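We use cookies to improve your visit. By continuing you accept our cookie policy.

Six beds and one rule: a talk with Gilberto Urrego

July 29, 2025

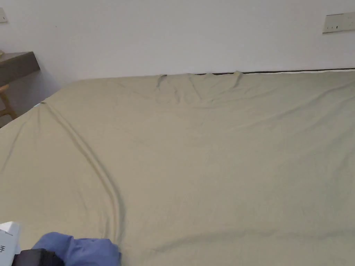
Gilberto Urrego opened his guesthouse in Vullport two years after he left his job at the ferry company. I asked him first if he misses the sea. "I see it from the kitchen," he said. "For me this is enough."

The house has six beds, and in summer all of them are taken. His only rule is silence after eleven. "People come here tired. They walked the whole coast from Dratmont, and they want to sleep. I tell them, talk tomorrow, the coffee is free."

In the beginning it was difficult. The roof needed repair and the bank did not want to help, so he borrowed 3000 dollars from his sister. He paid it back in October of the second year – "with a cake," he added.

Does he want to grow? He thought for a long moment. "A man offered me the building next door. I said no. With more rooms I would not know the names of my guests."

Breakfast is still at seven, and he still bakes the bread himself.

Related articles
The night market in Asora
Walking from Dratmont to Vullport in 5 days
Ljungberg: a small bakery with a long line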